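2023-05-25

Tinted varnish, second round

Picked up where we left off in April. The first set of lens blanks had gone cloudy after the second dip, and Tia thought the bath was too cool. I moved it next to the radiator pipe overnight and it read 24 this morning, up from 19. Stirred slowly with the glass rod and let it stand until the bubbles were gone.

Cut seven new blanks from the Barta sheet. The Putier sheet is still in its wrapper, saving it until the method is settled. Edges taken down with 320, then Sandex 600 wet, then rinsed and wiped with the lint-free cloths from the second drawer. The blue cloths shed. Somebody please throw them out.

Dip times in seconds, one blank each: 5, 10, 15, 20, 30, 40, 50. Pulled by hand for the first two and both have a sag line near the bottom. Rigged the thread and slow motor for the rest. Much more even, although the motor stutters when it is nearly unloaded and leaves a faint band about a third of the way up. A bit of lead on the thread fixed most of that by number five.

Oskari's question from last time was whether the tint builds up in step with dip time or levels off. It levels off. After 30 seconds I can't tell them apart by eye against the white card. The meter agrees, near enough. Using the red diode at 635, transmission keeps dropping up to the 30-second blank and then sits almost flat. Full readings are in the green folder, not copying them all out twice.
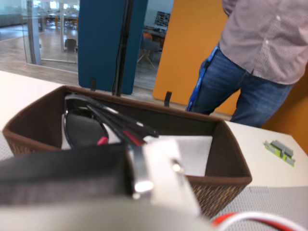 Curing is the slow part. Left the blanks hanging in the cupboard with the door open a crack. At one hour they were still tacky at the lower corner. At three hours they were fine to handle by the edges. I put a thumb on the 15-second one at two hours and there is now a thumbprint in it, so that one is out of the comparison. I'll keep it for the scratch test.

Scratch test on the old April pieces while waiting. Pencil hardness, same method as before, weight on the sled. The single coat held to 2H. The double coat marked at H, same as the cloudy ones did when fresh, so time hasn't hardened it any. My guess is solvent trapped under the second coat. Tia thinks the second dip softens the first one and they never really join up. Both could be true. One way to check: bake a single-coat piece before the second dip and see whether it still marks at H.

Haze — none on the new set that I can see, even with the desk lamp behind. So the bath temperature was at least part of the trouble. I changed the rinse water as well, which was careless, and now I can't say which of the two did it. Next run goes back to the old rinse with the warm bath.

The Novo hardener arrived, two cans, one dented but not leaking. Put it on the low shelf. The data sheet asks for gloves and the window open. Don't mix it into the main bath, use the small jar.

To do
Repeat the 15-second blank.
New lead for the thread, the current one is held on with tape.
Ask Oskari if he still has the spare sled weight.
Bake test, single coat, one hour at 50, then second dip.
Label the jars. Two of them just say "clear".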